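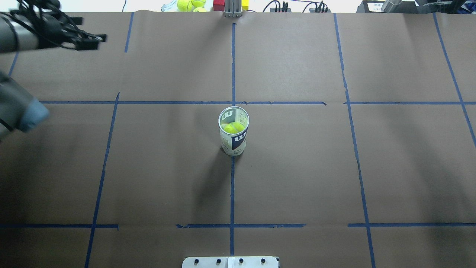 How big should the cells on the table grid be?

210 mm on a side works for our arm. Smaller and the gripper fingers bump whatever sits in the next cell, bigger and the back row is out of reach.

Section 4. Table grid and first pick

Plavico bench build, shop notes. Questions to Hongjun Jiang, evenings best.

Before you start: arm bolted down, power OFF, e-stop where you can hit it with either hand.

1. Roll kraft paper over the table. Pull tight, tape the underside. Wrinkles throw off the depth reading.

2. Mark cell corners in pencil, measure from the mounting plate and not from the table edge. The table edge isn't square.

3. Run blue painter's tape along the marks. Long lines first, then the cross lines. Small gaps are fine, the software only needs the crossings.

Note: lines don't have to be pretty. Ours lean. Calibration takes care of it.

4. Power on. Start the Tejada controller, wait for the steady light. Home the arm.

5. Jog to each crossing, press Save. Do the near ones first. If a point won't save you're probaly at a joint limit, back off and come in from the other side.

CAUTION: jog speed stays at 4 until all points are saved. Fingers WILL go through the paper at full speed. Ask how we know.

6. Put the test object by a crossing near the middle. We use a tennis ball can, upright. Clear plastic is a pain for the depth camera, so if it finds the can it'll find most things.

7. Set grip height to 113 mm. Grip force 67 in the Lumetine menu (that's the raw value, no units, don't ask). Higher and the can starts to buckle.

8. Run one pick at slow speed, hand on the e-stop. Watch the cables at the wrist, they like to snag on the way back.

9. Good pick? Save the profile under your own name. Do not overwrite "sukix_base", everybody loads from that one.

Note: tape lifts after a few weeks, more so in September when the shop gets humid. Retape the line, then redo step 5 for that row only. New paper means the hole thing again from step 1.

Camera offsets are in section 5.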